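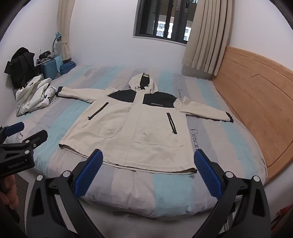 Filed under: Buildings, Out and About

I finally got down to Lurnthorpe to see the library, the new old one, the one everybody in my feed has been arguing over since the construction fence came down in August. I had meant to go the first week and then work got in the way, and then my sister visited, and then it rained for what felt like a month, so here we are on 2022-10-11 and I am only now sitting down with a cup of tea to tell you about it.

Some background if you don't live nearby. The Haldane Library was put up as a county records building, a heavy brick box with narrow windows set high enough that you could never see out of them. When I was a kid we went there for the summer reading program (three weeks, a paper certificate, a cookie) and what I remember best is the smell of the radiators and how dark it was at the back, where they kept the atlases. The county has been talking about replacing it for most of my adult life. There was a plan to tear it down and build a glass thing by the river, and I went to one of the public meetings for that and left early with a headache.

What we got was an addition. The firm is Clormont, and the project architect is Siyabonga Steyn, who gave a very good talk at the opening that I have only seen on video. He spent the first ten minutes on drains. I mean that as praise! Apparently the old roof emptied into two pipes buried inside the brick walls, and a lot of the damp everyone blamed on the basement was coming down from up there. So before anybody drew anything pretty they had to move all of the water to the outside of the building, and the long copper gutters you see now along the north side came out of that.

The addition sits on the old parking lot and it's timber, two stories, with a roof that steps down toward Mill Street so the houses across the way still get their afternoon light. You go in through a low porch, then a slightly taller lobby, and then the reading room opens up over your head and you find you've stopped walking. I stood there like a tourist. A man with a stroller had to go around me.

There are 221 seats, according to the sheet at the front desk, where the old building had 60, and on a wet weekday morning a good many of them were taken. I tried four different ones, which my husband says is not normal behavior. The window seats on the upper floor are the best, deep enough to pull your feet up, though the cushions slide. The long tables downstairs are handsome but the lamps are fixed and the one at my spot was shining squarely into my eyes.

My favorite part is where the two buildings meet. They left a gap, just wide enough for a staircase, and put a skylight over it, so you climb with the old brick on one hand and new wood on the other. The brick has been cleaned but they didn't fuss over it. You can still see the patches where signs used to hang, and a row of bolt holes, and somebody's initials down low near the third step.

I do have complaints. The elevator is a long walk from the entrance and the sign for it is small and gray on gray. The children's area is on the ground floor with no door, so you hear all of it upstairs, and while I love a story hour as much as anyone, I feel for the people doing their taxes. And the bike racks are the kind where you can only lock the front wheel, and I will never understand why those are still being made.

The money is its own subject. It ran 3 months over, and the heating system had to be ordered twice after the first supplier, Heltis, pulled out. People are cross about that and I suppose I was too, a little, when I read it. Then I sat in the window seat for an hour and a half with a novel I hadn't planned on borrowing and was less cross.

The atlases are still at the back, by the way. They have a slanted table now, the right height for standing, and a window beside it that you can see out of. I looked up three places I've never been and one where I used to live.

Next month I want to do the bus station, if I can talk anyone into coming with me.

Tags: libraries, additions, timber, Lurnthorpe

4 comments

Marguerite P.
I worked in the old building for years and you have the radiator smell exactly right. They clanked too. Go back in the evening if you can, the stair is lovely with the lights on.

dovetail_dan
Any idea what wood they used on the stair side? I was there Saturday and couldn't decide. Agree about the lamps.

Kit
The bike racks!!! I emailed the county about them. No answer so far.

Rosalind
Please do the bus station. I'll come with you, I'll even bring sandwiches.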